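Jul 24, 2020

# Clarncombe says its home robot is ready for chores. The numbers are thinner than the claim

Clarncombe announced this week that its household arm, called Jitberg, will go out to paying customers before the end of the year. The company says the machine can clear a table, fold small towels and put cups in a rack "at a useful level." It did not say what level that is.

The announcement follows a trial that ran through June in 21 apartments. According to a summary the company posted on its web site, Jitberg finished 30 kinds of chores at least one time each. The summary does not say how many tries each chore took, how long any of them lasted, or how often a worker had to step in. Clarncombe said those figures would come later and gave no date.

That leaves a lot open. A robot that clears a table once in an afternoon has done something, but most households need it done after every meal, with different dishes, in bad light, with a chair pushed out where it wasn't yesterday. Shiny surfaces are a known headache for machines that rely on cameras, and so is anything see-through. People's homes are full of both.
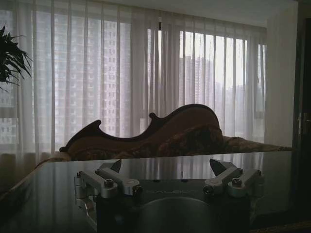

Clarncombe says its software has improved on glass and polished wood since the spring. It offered no before-and-after test, and the short video released with the announcement was sped up in several places, according to a caption in small type. At normal speed, one towel took three minutes to fold. The towel had been laid flat before the robot began.

The price has also moved. Early material spoke of a one-time purchase. Customers will now pay $999 a month, with a remote operator included who can take over when the robot gets stuck. The company calls this a safety feature. It also means that a person in an office may be doing part of the work, and Clarncombe would not say how large that part was during the trial. Many cities have cleaning services that would send someone on a regular schedule for that money, and that person would do the bathroom too.

Shop floors were supposed to be the easier case. Odoi, a parts packer that tested an earlier version of the arm on its line, dropped it after a few weeks and has gone back to packing by hand. In a brief statement, Odoi said the machine did well with boxes of one size and poorly with everything else. It said it would look again when mixed orders could be handled without a second person standing by.

Ikent, which sells a rival arm, has taken a more careful line. It markets its product only to labs and says it has no plans for a home version. Its own published tests cover picking up and putting down, and stop there.

Clarncombe is taking deposits now. They can be refunded until the first units ship, and the company says customers will be given a full list of supported chores before then. The list was not available on Friday.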